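Bunville Household Help - Kitchen
Question posted 25/08/2005

How do I store mixed spoons and chopsticks without a drawer?

Moved to a small place in March, no kitchen drawers at all. Just a little table and a low shelf. We eat with spoons and chopsticks mostly, the colored wheat straw kind, and they end up in a heap. Bought a flat steel tray from Jemeck but dont know how to split it up. Does everything go in one way? Do pairs need tying?

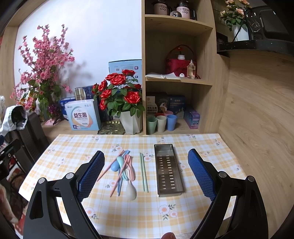 Sorting comes first, tray second. Pull the spoons out and put them to one side, then match chopsticks by color. Your light green pair is already lying together next to the tray so start there, then do the pink and the blue out of the pile. Holes in the bottom of the tray are good, leave them uncovered - no paper liner.

Answer 1 (117 votes)
Spoons all bowls one end, chopsticks the other side of the tray. Nest the spoons if they'll nest, mine do. Dry everything before it goes in, wheat straw stuff gets a smell if you dont. Tying pairs is a pain, I quit after 2 days.
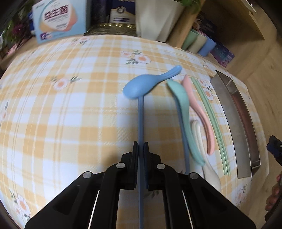 If the long ones stick out, turn the tray so the ends face the wall. And wipe the tray out once a week, gunk collects in teh corners.

Answer 2 (12 votes)
get a jar

Answer 3
Schumacher makes a tall cup with a divider, used one for years. Takes less room than a tray but it tips if you load all the spoons on one side. Jatia has a cheaper one, havent tried it.

Page viewed 1,791 times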